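Gripper week, day one. Two fingers on the bench: the Balex soft one and the Oddsson with the rigid pads. Same arm, same controller, same 40 picks each. Will post as I go, sorry in advance for the typing

1/ Balex first. Mounting fine, five minutes. Connector is not fine. Had to turn it 9 degrees to clear the wrist camera and now every saved pose is off by 9 degrees. Obviously

2/ First 12 picks on the Balex all good. Sponge, tape roll, mug by the handle. Slow to open though. You feel it on every cycle

3/ Then the thin stuff. Washers, a bank card, flat bracket. Dropped 5 of them. Fingertips just roll over the edge. Tried more force, made it worse

4/ Swapped to the Oddsson. Grabs the card first go. Crushed a paper cup second go. Force setting in their software goes from "nothing" to "goodbye cup", cant find the middle

5/ Covers next. Ribbed knit over the arm and fingers, dark navy. Wanted to know how much view the wrist camera loses with it on. Quite a lot
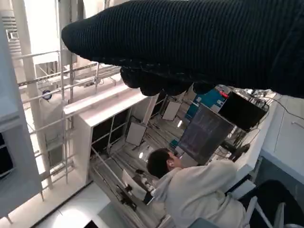
Wrist cam, cover on. Top third is mostly knit.

6/ So either the camera moves down or the cover gets trimmed back. Moving it means doing the calibration again. Trimming it means scissors. Guess which one I'm leaning towards

7/ Also the tilt in that view. Fine for the arm, it knows its own angle, but my neck hurts after an hour of checking footage

8/ Someone asked about the controller. It's the Clarkbridge one, older firmware. Newer one drops the gripper conection if you stop mid move. Went back a version, no drops so far

9/ Cover does add a bit of grip on smooth things btw. Mug body without the handle, Balex slipped bare, held with the knit on. Only tried it a few times so dont quote me

10/ Where I am now: Oddsson for flat parts, Balex for anything squashy, neither for both. The Zumville demo needs both. Great

11/ Next is the Oddsson with the cover on and the force turned right down. If anyone has a sane force value for paper cups please send it, running low on cups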